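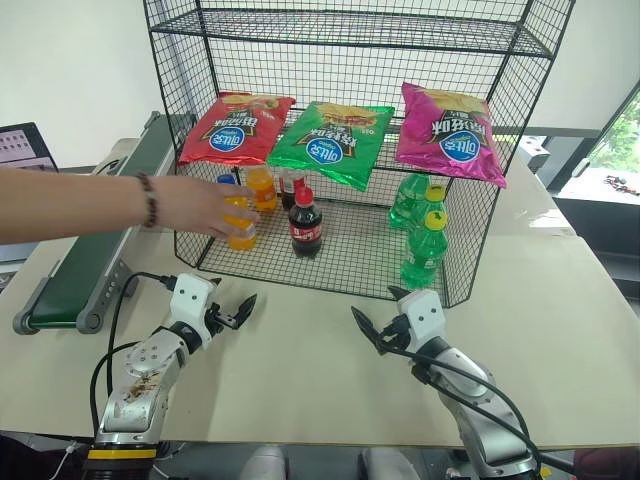
Carretero Hobby Track: Your Questions

3 min read

Print this page | E-mail to a friend

Do I need my own car to come out and run?

No, and please don't let that keep you home! We keep a few Vavex rental buggies at the counter, charged and ready, and Catalina Quiroga will gladly walk you through the throttle and steering before you head up to the driver's stand (take your time, everyone spins out on the first corner).

What batteries can I use?

Two-cell or three-cell LiPo packs are both fine on practice days, and so are the older NiMH ones if that's what came in your box. Race classes are two-cell only.

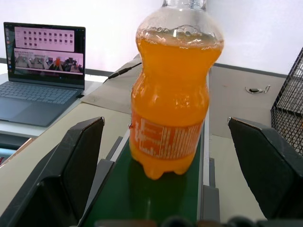 Please charge your packs in a proper LiPo bag, and stay close by while they're on the charger.

How does the club class work?

Each driver gets 3 qualifying heats of 7 minutes, and your best one sets your place on the grid. Transponder rental is included in the entry fee. 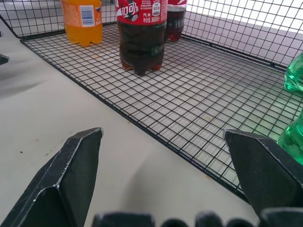
If your car quits halfway through, raise your hand and a marshal will carry it to the pit lane for you as soon as the track is clear.

Which tires work best on your dirt?

Oh, we could talk about this one all night. Gervasio Echeverría swears by the Draltance small-pin tire in a soft compound, and once February comes and the clay firms up, most of us end up copying him.

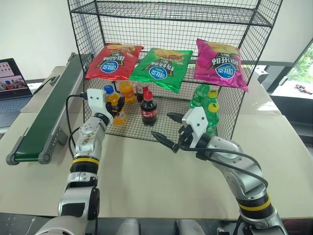 Sign-Up and Fees

Can I reserve a pit table?

Yes, just ask at the counter when you enter. Tables 1 through 37 have power.

7 comments | 734 shares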